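Plalbridge Tenants' Association
Minutes, January 28, 2020
Common room, 13 members present

1. Last minutes approved with no changes.

2. Bag reuse. The drawer by the sink is full again. Thin plastic bags with handles, like the white one with the lemon print, will be kept for the Saturday produce table. Torn ones go out with the store drop-off. 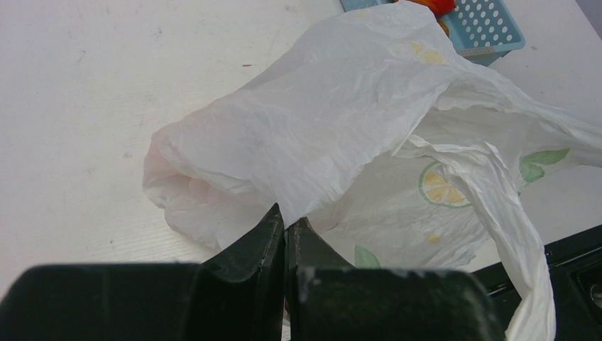 One member asked whether thin bags could hold potatoes at all, and wanted paper for anything over 3 pounds. Agreed — paper for potatoes and squash, plastic for the rest.

3. Supplies. Wostus quoted $31 for a case of paper bags. Approved. Limit of 20 bags per shelf.

4. Hallway light on the second floor still out. Carried over.

Closed at 8:20.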